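Plasinov Issues Revised Guidance on Joint Sand for Concrete Pavers

CIVARNESS – 17/10/2023 – Plasinov, a maker of jointing and bedding materials for outdoor paving, has issued a revised guidance note on the filling and upkeep of joints between concrete pavers. The note replaces the edition released in May and applies to all orders shipped from the Civarness plant.

The main change concerns grain size. Earlier guidance allowed one grade of sand for both the bedding layer and the joints. The new edition separates the two. Bedding sand stays coarse and is screeded to an even depth before the pavers are laid. Joint sand is finer, washed, and dried at the plant to a moisture level low enough for it to run freely into a narrow gap. Bags left open on site should be set aside and used for bedding.

Plasinov made the change after a review of 17 paved sites where joints had been reported as low or empty. In most cases the sand had been swept in once, compacted once, and not topped up. Coarse grains had bridged across the upper part of the joint and left a void below. When the bridge broke down under foot traffic, the level dropped and the pavers began to shift at the edges.

The guidance now calls for joints to be filled in at least two passes. Sand is swept across the surface in both directions, the area is compacted with a plate fitted with a rubber pad, and the joints are filled again. Final sand level should sit slightly below the chamfer of the paver. Filling to the top is not advised, as the excess is tracked onto nearby surfaces and washes into drains.

Work should be done on a dry surface. If rain falls before the second pass, the crew should wait until both the pavers and the upper part of the joints have dried. Brushing wet sand leaves a film that may stain lighter pavers, and the film is harder to remove once it has set.

A separate section deals with polymer-bound sand, sold by Plasinov under the Lender name. Lender is activated with a fine water spray after all dust has been removed from the paver face with a blower. It is suited to walkways, courtyards and other areas with light vehicle use. It should not be placed over a bedding layer that does not drain, and it should not be mixed with plain sand in the same joint.

Edge restraint is also covered. Where paving meets turf or planting beds, the note asks for a continuous restraint fixed into the compacted base, with the base carried past the line of the last paver. Loose soil alone does not hold the outer course. Weed growth in joints is treated mainly as a matter of windblown seed and organic dirt collecting at the surface, and regular sweeping is listed as the first measure. Pressure washing should be done at a low angle and followed by a joint check.

The Lengyel line of bedding sand is unchanged in grading and price. Its packaging will carry a new label with a clear "bedding only" mark. Existing stock with the old label may be used without restriction.

Bulk bags of joint sand are available in 700 kg and 300 kg sizes. The smaller size is new and is meant for sites with limited access or for repair work. Both are packed with an inner liner and should be stored off the ground under cover.

The revised note is supplied free of charge with each order and on request from the Plasinov technical desk in Civarness. Contractors holding the May edition should discard it. Product data sheets for Lender and Lengyel have been updated to match.

Contact: Plasinov Technical Desk, Civarness
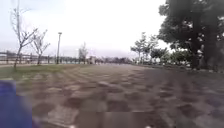 Can new joint sand be added on top of old sand?

Plain sand can be topped up if the old material is clean and firm. If it is soft, or full of soil and roots, it should be removed first and the joint refilled in two passes. Lender should only go into joints that have been cleared of plain sand.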